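How to cut standby power at home (and when not to bother)

Every autumn somebody tells me that switching things off at the wall will save a fortune. I doubt it. A modern screen uses very little when it sleeps, and the adverts for clever plugs tend to leave that out.

Start with a plug-in meter. I borrowed an Ekport, but any make will do.

1. Plug the meter into the wall and the appliance into the meter.
2. Put the appliance in standby and leave it for 24 hours.
3. Write down the reading and multiply by 365.
4. Multiply again by the unit price on your bill.

Don't trust the live figure on the display, as it jumps about. Old stereos and games consoles are the ones worth chasing. Cirilo Ibarra wrote in to say his savings came to 79 pence a year, less than he'd paid for the timer.

If you do switch a wall-mounted screen off, find the socket first. The button on the set often only puts it to sleep.
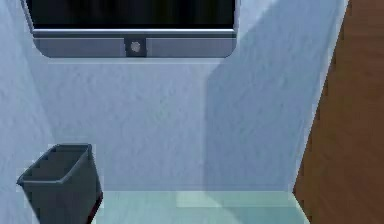

A dark screen, with a small round button in the lower bezel.

Leave the fridge and the router alone.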